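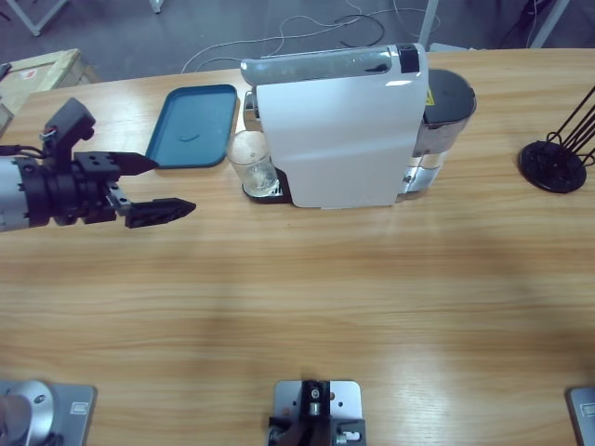
Is the Grurketti two-arm kit worth it for a small coffee corner?

Home Browse topics Kitchen and café Ask the community Sign in

Posted by hollis_in_the_back

Hello everyone, and thank you in advance for reading, as I know I go on a bit. My sister and I run a little yarn shop with a coffee corner, and we have been looking at the Grurketti tabletop kit to make capsule coffees while the two of us are busy at the counter. It's the one with two arms that bolt to the edge of the table and a gripper with two black fingers on each. We can rent it through Wieczorek for 245 a month, with a minimum of 3 months, and they would like our answer before the end of February.

What I'd love to know is how it gets along with an ordinary home machine. Ours is a white capsule machine with a lever on top, a water tank at the back and a drip tray that a plain glass just fits on. The rental man was lovely, but he kept steering us toward the Zusska machine they sell alongside it, and I'd so much like to keep the one we have. Also, is a tray really needed for the drinks, and how much table should we set aside? Any stories welcome, good or bad!

Posted by Grażyna Pietrzak

Hello Hollis, and what a nice idea, I would happily drink coffee in a yarn shop! We have had the kit for nine months in the front room of our guesthouse, so I can tell you how it has gone for us.

Keep your own machine. The setup person will come out and guide the arms through each move by hand, and as long as your machine stays exactly where it was that day, the kit doesn't mind what brand it is. We put small dabs of museum putty under ours. Before that my husband would wipe the table in the morning, nudge the machine a finger's width, and we'd spend breakfast wondering why the glass was being set down crooked.

The lever is the part to ask about. A curved chrome one can be slippery for the fingers, so have them practice it with you in the room, many times over, before you sign anything. Ask too about the finger faces, which scuff with use, and whether new ones are in the rent. Ours were, but only after a rather long phone call.

As for the tray, yes, please get one, and get one with a raised rim. A blue one with rounded corners is very easy to spot on a pale wood table.

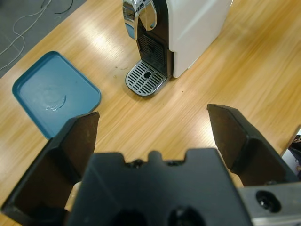

You'll still be wiping up little drips and specks near the machine at the end of the day, and I keep a cloth on a hook for that. Leave the wood between the arm mounts and the machine clear, too. I used to keep a sugar bowl there and I have since bought another sugar bowl. Tie up your cables before the first customer comes in if you can. I wish I had started that way.

Would I rent it again? For us, yes. It's slow, slower than my mother, but guests love to stand and watch, and it lets me get on with the eggs. If you sell 200 cups on a busy day I think you would be cross with it by noon.

Posted by pennyloafer9

We tried it and sent it back. Too slow for us and the table has to be really solid. Ours wobbled. Look at Cidness maybe, they do a one-arm version, but I haven't used it so can't say if it's any better. Check the deposit terms.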